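Juvumia Residents' Forum
Board: Laundry and Household Services
Topic: Down garments in the shared machines, proposed rule for July

Posted by T_Yousafzai (Moderator)
23 Jun 2022
Residents are advised that the building office has received several requests to prohibit down coats and comforters in the shared laundry room. The draft rule reads: "Articles filled with down or feathers may not be placed in the washers or dryers." Comments are invited before the July meeting. Please state your floor and keep remarks to the subject.

Posted by rbautista_4th
Fourth floor. I wish to record my objection. Most down jackets carry a label permitting machine washing on a gentle cycle. The nearest commercial cleaner, Vitale, quoted me $37 for one coat, and there are two in my household. A full prohibition would place an unfair cost on families.

I would support a narrower rule on dryer use. Low heat is the correct setting, and the garment should be taken out every 30 minutes and shaken by hand so the filling does not settle in clumps. After that it should be laid flat overnight before storage.

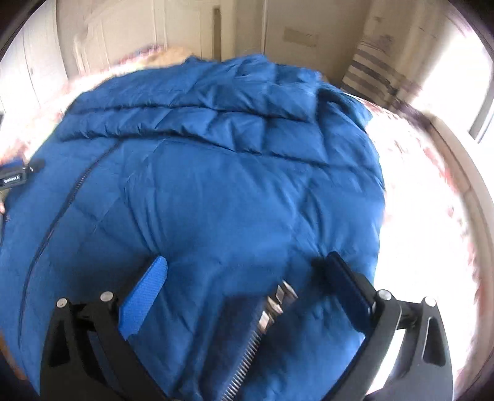

Blue quilted down jacket laid out on the bed.

I ask that the office consider posting these instructions beside the dryers.

Posted by Nuta_resident
Second floor. I must respectfully disagree with the previous comment. Two dryer cycles at low heat for a single coat means that no other resident can use that machine for most of an evening. There is also the matter of feathers in the lint screen, which I have cleared on more than one occasion after other people's laundry.

Posted by Jarklow
Has the office checked the manual for the current washers? The previous model had a written warning about items that trap air and float. If the new one has the same warning, the discussion is settled as far as comforters are concerned. Jackets are a separate question and the draft should not treat them as one.

Posted by T_Yousafzai (Moderator)
The manual is on file under reference 1052. It advises against comforters above a stated weight. Jackets are not mentioned.

Posted by rbautista_4th
Then I propose that the word "articles" be replaced with "comforters and bedding." To Nuta_resident: a limit on evening hours would be acceptable to me. I generally wash coats in the morning.

Posted by Nuta_resident
I could accept mornings only, provided that the lint screen is cleaned by the person who used the dryer. I remain opposed to any wording that leaves this out.
Rommel, would you object to having it in the same sentence?

Posted by rbautista_4th
No objection.

Posted by T_Yousafzai (Moderator)
Both amendments have been noted. A revised draft will be posted on this board and beside the mailboxes.
Tanveer Yousafzai, Building Office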